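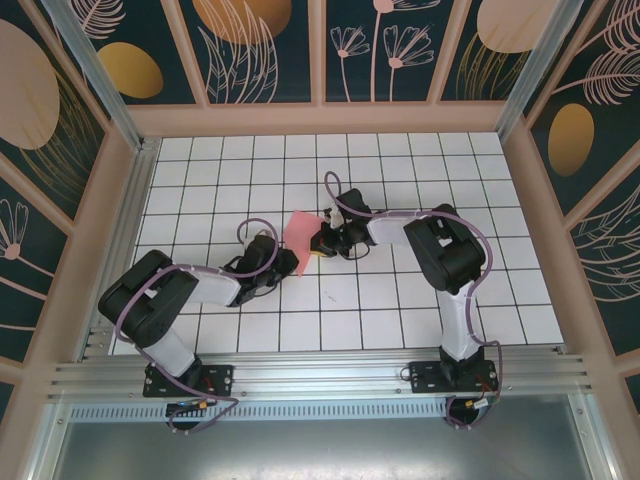 Chak-lun Yeh
August - 13 posts

Search posts Search Clear

Regrouted the bathroom floor in the Clerelcombe flat. Notes for anyone doing the same with small white tiles.

Old grout came out with a carbide hand rake. A multitool is quicker but it chipped two tiles before I stopped using it.

Go down to two thirds of the tile depth. Less than that and the new grout has little to hold on to.

Vacuum the joints twice, then wipe with a damp sponge. Dust left in the joint weakens the bond.

Mix: powder into water, slow drill, rest, mix again. Do not add water later to loosen it.

Work one square metre at a time with the float at 45 degrees to the joint.

Dark grout on white tile stains if the glaze is worn. Test a spare first.

Cost was under 70 pounds. The quote from Illton was 2,000, but that included lifting the floor.

Haze comes off with a dry cloth the next morning. If it doesn't, use a weak acid cleaner - never on marble.

Leave the perimeter joint empty and fill it with silicone. Grout there cracks as the floor moves.

I kept the room at 60 per cent humidity while it cured. Window ajar, heating off.

Sealer goes on once the grout is fully cured. Two thin coats, wiped off the tile faces.

Next job is the threshold strip. The old one is 4 mm too low.

Contact - Copyright Chak-lun Yeh - Back to top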